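Snack packaging

Snack packaging is the material used to hold, protect and sell small ready-to-eat foods such as chips, crackers, nuts, dried fruit and candy. Most of it is flexible: thin plastic film, sometimes bonded to a layer of metal or paper, closed by heat. Rigid forms such as tubs, cans and boxes are used for foods that break easily or are meant to be opened more than once.

Forms

The pillow bag is the most common form. A flat film is folded into a tube, sealed along the back, filled, and sealed again across both ends. It takes its name from the rounded shape it has when full. Gusseted bags have a fold in each side and hold more for the same width. Stand-up pouches have a folded base that opens out under the weight of the contents, and many have a press-to-close strip below the tear line.

Multipacks consist of several small packages inside a larger outer bag. The outer bag may be printed all over or left clear so that the inner packages can be seen.

Materials

Plain polyethylene is soft and cheap but lets oxygen through, and it is mostly used for outer bags. Polypropylene film is stiffer and makes the crisp sound associated with chip bags. Metalized film carries a very thin coating of aluminum, which keeps out light and slows the passage of air and moisture. The shine and creasing of a package do not show whether it contains metal, as clear glossy films wrinkle in much the same way.

Color and printing

Ink is usually printed on the inner face of the outer film, where it cannot rub off. Color often marks the flavor, but there is no general standard: green may stand for sour cream and onion from one maker and for salt and vinegar from another. A small picture of the food is often placed near the middle of the front panel, with the net weight close to the lower edge.

Sorting and packing by hand

Small shops and gift packers often make up mixed assortments by hand. The packages are set out in shallow trays or bins and then moved into larger bags. Clear bags are common for this work – the packer can check the contents without opening them, and a printed sheet placed inside can be read through the plastic. Filled packages are laid flat or stood on edge and are not pressed down, as pressure can open a seal. Soft outer bags fold in on themselves when partly filled and are normally held open with one hand or clipped to a stand.

A green snack package in an off-white tray, beside a clear bag with a printed sheet and a yellow item inside.
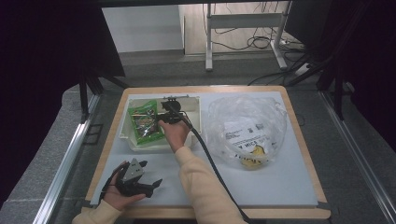 Storage

Packaged snacks keep best in a cool, dry place out of direct sun. Heat makes the gas inside a sealed bag expand, and bags carried to high altitude swell for the same reason. Once opened, a pillow bag can be rolled down and clipped, although crisp foods still soften within a few days in humid weather.

See also

Food preservation
Plastic bag
Vending machine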